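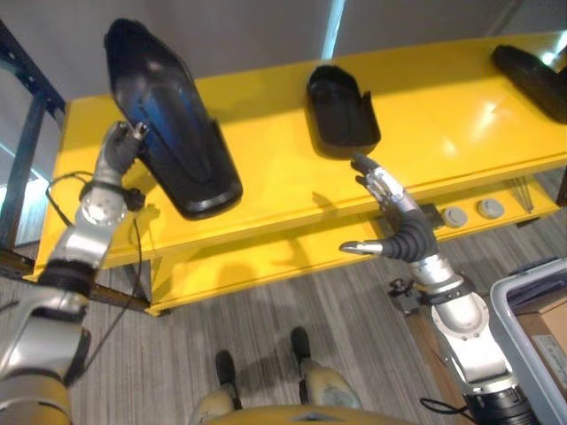

Black plastic parts laid out on the glossy yellow bench.

How to Sort, Clean and Store Black Plastic Trim Parts

At some point everyone who keeps old scooters running ends up with a pile of black plastic. There are fenders, inner fenders, trays that sit under other trays, covers for things you've forgotten the scooter had. They came off in a hurry, with a screw rolling away under the lift, and they went on whatever flat surface was closest. Two years later you need one of them and you own eleven that look like it from across the room.

I write this as a man who once ordered a replacement battery tray for a Bellis, waited three weeks for it, and found the original the same evening underneath the box the new one came in. Bernd Hinrichs, who shares the workshop and most of the blame, has the box framed in his mind and brings it up whenever I order anything.

What follows is how we got the pile under control last February. It takes an afternoon if you have a modest heap and a weekend if you have ours.

What you need

A table or a two-level shelf in a color that isn't black. I can't stress this enough. We did our first attempt on a dark rubber mat and it was like sorting crows at night. Yellow is wonderful. White works too but shows every smear, and you will come to take the smears personally.

A bucket of warm water with dish soap. A soft brush, the kind sold for vegetables. Two old towels. A toothbrush you're finished with, and a way of telling it apart from the one you aren't.

Masking tape and a paint marker. Silver or white for the marker. I have watched a grown adult write on black plastic with a black pen and then go looking for his glasses.

Small zip bags for screws, clips and rubber bushings.

A notebook. Your phone will do if you're the sort who finds things on your phone again.

Step 1. Put everything out before you clean anything

The temptation is to pick up the dirtiest part and start scrubbing. Resist it. Lay the pieces out first, big ones at the back, and leave a hand's width between them. You're trying to see what you've got, and half of what you've got is going to turn out to be junk that doesn't deserve the soap.

If a part has an open side, stand it so the open side faces you. Covers and trays are nearly impossible to identify from the back, where they're all just black and slightly bulgy. From the front you get the notches, the lips and the flanges, and those are what tell you where the thing used to live.

Long curved pieces are the awkward ones. They rock, they slide, and they wait until you've turned around before going over the edge. Rest the widest flat bit down and lean the rest against something that weighs more than it does.

Use the lower level for the small stuff that isn't trim at all. Plates, discs, caps, rods, whatever was riding along in the same bin. You'll deal with it at the end, or you'll push it to the right and deal with it next year, as we did.

Step 2. Figure out what each piece is

Start with the molded numbers. Most plastic parts have something cast into the inside face, usually where mud collects best, so this is where the toothbrush earns its second career. Scrub a patch the size of a playing card near any screw hole and hold it at an angle to a lamp. Raised numbers show up best when the light comes from the side. Straight from above, a glossy part just gives you back the lamp.

Write down the number exactly as it appears, including any letter on the end. The letter is often left or right, or early or late, and it's the difference between a part that fits and a part that nearly fits. Nearly fits is much worse than doesn't fit. A part that doesn't fit goes back on the shelf. A part that nearly fits costs you a Saturday-sized chunk of your life and one mounting tab.

No number? Then go by shape, in this order: where are the mounting holes, which edge is finished and which is raw, and which face is shiny. Shiny usually means someone was meant to see it. A raw edge means it tucks behind something else.

We had one tray with no number, a low lip along the side and nothing else to recommend it. Bernd said Wisa, under the seat. I said Zivadis, behind the leg shield. Nia Samuel from next door, who had come in to borrow a heat gun, picked it up, turned it over and said it was the bottom of a document box from a filing cabinet. We still don't know. It's labeled "Nia's."

Step 3. Make the three piles

Keep, sell, bin. Be strict about the last one. A fender with a cracked mounting ear can be welded, and you know very well whether you are ever going to weld it.

Things that go in the bin without discussion:

Anything brittle enough to snap when you flex a corner gently. It'll only get worse, and it'll do it on the bike.

Anything warped by heat. I know people online bring these back with boiling water. I've tried, and ended up with a warped part and wet shoes.

Anything you already have more than 5 of. This was my rule for Bernd. He has since pointed out that it applies to me.

For the sell pile, look up the number before you decide what it's worth. I listed a plain little scoop-shaped cover on Jastport for next to nothing and it was gone before I'd put the kettle on, which is how you learn you've made a mistake. Somebody on the same site was asking 2599 for a complete set of body panels, in dollars, with a straight face. As far as I know he still has them.

Step 4. Wash
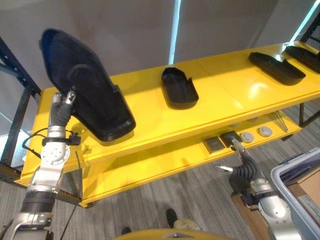 Big trays first, while the water is clean. Hold each one up and tilt it before it goes anywhere near the bucket, and let whatever is sitting in the recess come out. Dry leaves, washers, a generation of spiders. If you skip this the bucket turns to soup on the first part and you're changing water all afternoon.

Soap, brush, rinse, towel. Go with the grain if the surface has a texture. Leave the solvents on the shelf. Brake cleaner will take off the grease and then keep right on going into the finish, and you'll have a cloudy patch the shape of your rag for as long as you own the part.

Stand pieces on edge to dry, with the recess facing down. Water sits in molded corners for an amazingly long time. I've opened a storage box in spring and found a puddle from the previous fall, doing fine.

About the shiny spray for tired plastic: use it after the part is back on the scooter, if at all. Sprayed parts in storage collect dust like it's their job, and tape won't stick to them, which makes trouble for the next step.

Step 5. Label and bag the hardware

Put a strip of masking tape on the inside face and write the number, the side, and the model in words. "Bellis, left, rear inner" is a good label. "The long one" is a bad label, and I have four of those.

Screws and clips go in a zip bag, and the bag gets taped to the part itself. Keep it off the shelf beside the part, where it'll be adopted by some other part inside a week.

Copy all of it into the notebook. Our list ran to 140 entries, and reading it back that night was a quiet moment for both of us.

Step 6. Store it so the shapes survive

Plastic remembers how it was left. A long fender laid flat under a stack of trays will slowly become a flat fender. Hang the long pieces from a mounting hole, on a hook wide enough that it doesn't cut in. Nest trays only with their own kind, two deep, and slip a sheet of newspaper between them if they're glossy.

Keep everything away from the window. Sun turns black plastic gray along whichever edge faces it, and it always picks the edge that shows.

Heavy small things go on the bottom shelf and light bulky things on top. We had it the other way around for years. Every time someone wanted a cover they had to lift a plate off it, and every time the plate went back somewhere slightly different.

If you get stuck

A part that matches nothing on your list may belong to a machine you sold. Check the notebook for those too, and write to the buyer. The man who bought my Wisa was very gracious about receiving his splash guard a year and a half late. He sent back a photo of it fitted, and a clip he'd found that was mine.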